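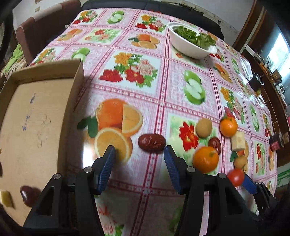
Fruit, dates and a bit of yellow on the fruit-print oilcloth.

I have never believed in the snack board. You know the sort of thing, a great spread of bits laid out so that everyone can "graze", usually with a caption about abundance. Mostly it looks to me like somebody emptied the fridge and didn't want to wash up bowls.

So I was not in the best of moods when I read a piece in the Grenidar newsletter claiming that if you put small things out where people can see them, they will eat better all afternoon. It said you should allow 20 minutes to arrange it. Twenty minutes! For fruit! I gave it 2 and thought that was generous.

The pink oilcloth came from Grullance in March, and I have mixed feelings about that too. It has fruit and flowers printed all over it in squares, with little red and white checked borders, and I was told it would brighten the room. It does. It also means that real oranges have to compete with printed ones, and the printed ones are bigger and come with leaves. From the doorway I have reached for a slice that was never there. It does wipe clean, I'll give it that, although the shop's claim that it "resists everything" has not met beetroot in this house yet.

The dried dates are the big red wrinkly jujube kind, from the Rashidi shop on the corner. The bag says they are good for sleep, digestion and the skin. I have my doubts about any food that does three jobs. What I can say is that they are chewy, a bit like a dried apple with a stone in it, and that they keep for ages in a jar.

The tomato I put out to be awkward. People who insist that it is a fruit never seem to want one next to a mandarin, and I wanted to see whether anybody would touch it.

The shallow cardboard tray is the only part of this I would defend. It has blue scribbles on the bottom and isn't going to win any prizes, but Zarport will sell you a bamboo one for 22 pounds and I cannot see what it would do better. Cardboard is light, it has a rim so things don't roll off, and when it gets sticky you put it in the recycling. Try that with bamboo.

Does any of it make people eat better? I couldn't tell you. The mandarin went first, the dates went slowly, and 30 minutes after I had cleared up somebody was asking where the biscuits were. The tomato went into a sandwich. I've kept the tray for next time, if there is one.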